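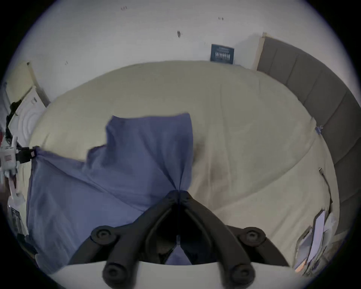
Should a small letting business set money aside for a bed-making robot next year?
Set aside enough for a short trial and the staff time to run it, and leave the purchase itself out of the budget until the trial has been done in your own rooms.

That was the advice from the operations manager at McAlister, a serviced-flat business that has spent more time than it planned reading brochures about robots that handle linen. She agreed to talk on condition that we left her name out, and she began by asking whether we were being paid by anyone who sells them. We are not.

McAlister's interest started with laundry bills and a shortage of people willing to work split shifts. A supplier called Vinix offered a machine named Eva, sold as an arm on a wheeled base that would learn to strip beds, straighten duvets and put cloths and towels where they belong. I asked what she made of the first meeting.

"Very smooth," she said. "They had a film of it pulling a sheet off a bed. Lovely big room, nothing on the floor, one plain sheet. I asked how many goes it took to get the film and the chap said he'd have to check. I'm still waiting for him to check."

She did not throw them out. Her objection was to the order in which things were being offered. Vinix wanted a deposit on the machine first, with the teaching of it to follow. She wanted the teaching first, so that she could see what it involved and who would be doing it. After some back and forth, Vinix quoted for the hand-held gripper kits on their own. A member of staff does the task with the kit in hand, the camera on it records, and the recordings go towards training Eva for the same sort of work.

The price was £1,887 a kit. She ordered 2.

"I could explain that to the owners. I could not have explained an arm. If it all comes to nothing we've lost the price of some decent mattresses."

Did that price cover everything? She laughed at this and went to find the folder. Support was separate, at £624 a year for each kit, and it had been printed on a different sheet from the rest of the quote. The support charge pays for software updates and a telephone line. Replacement finger pads are extra. So is storage for the recordings once the trial is over, should you want to keep them, and she had been told that most customers do.

"Nobody in sales lies to you, I'll say that. They just have a lot of sheets of paper."

The cost she minds most appears on none of the sheets. Every hour a housekeeper spends with a gripper is an hour she isn't turning a room round. It is also slow going at first. Picking up a cloth with two fingers and no feeling in them is a knack, and a duvet is worse, with all that bulk sliding about underneath whatever you are trying to lift. McAlister pays its housekeepers their normal rate for recording and brings in agency cover behind them. I asked what the agency cover had come to and she said she would rather not see it in print, but that it was more than the kits.

I put it to her that this is an investment, and that the wages spent now buy a machine that works later. Vinix says much the same in its literature.

"It might. I've no way of testing that sentence. I asked them how much recording it needs before it can do a bed to our standard, and the answer was that more is better. Well, more is always better if I'm paying for it. Give me a number and let me hold you to it."

She has been equally wary about money borrowed to pay for the thing. A leasing firm, Sellura, rang her shortly after the kits arrived, already knowing what she had bought. It offered to spread the cost of a full Eva over a fixed term with the kits folded in. The monthly figure looked gentle. The clause that stopped her was the one about performance: payments were due whether or not the machine was doing the work, and the machine could be returned early only on payment of the balance.

"So the risk that it can't make a bed sits with me. I don't make robots. Why would I carry that?"

She asked Sellura to add a break clause tied to an agreed test in one of her flats. They declined. She asked Vinix if it would stand behind the lease, and was told that the finance was a matter between her and Sellura. Both firms, she pointed out, had used the word "partnership" in the same week.

What would change her mind? She had a list, though she was quick to say it was her own and that a hotel with bigger rooms might write a different one. She wants Eva tried in a flat a guest has just left, with the papers still lying about and the bedding in whatever heap it was left in. She wants it done with her own duvets. She wants to know how the base gets past a bed when the furniture is close on both sides, and she wants a person with a mop bucket, as she put it, to be able to stop it and move it by hand. And she wants the electricity, the insurance and the floor space written down. Her insurer has yet to give a straight answer about a machine working in a room where a guest's belongings may have been left behind.

There is also the matter of what the cameras take in. McAlister records only in flats that are between guests, and staff can refuse to take part. Some have. She has not pressed them, and she has asked Vinix in writing who owns the recordings. The reply said that the customer owns them and that Vinix may use them. She has sent it back with the second half underlined.

The trial runs for 10 weeks. At the end she will report to the owners, and her draft budget for next year has a line for another round of recording and no line for an arm. In the same draft she has put in for a better washing machine and a small rise for the housekeepers. I asked if those would go ahead whatever happened with Eva.

"The washing machine will. I know what a washing machine does."

And the rise?

"I'm arguing for it. It would help if people stopped showing the owners that film."

Interview carried out 12/11/25. Prices are those quoted to McAlister and were given before VAT.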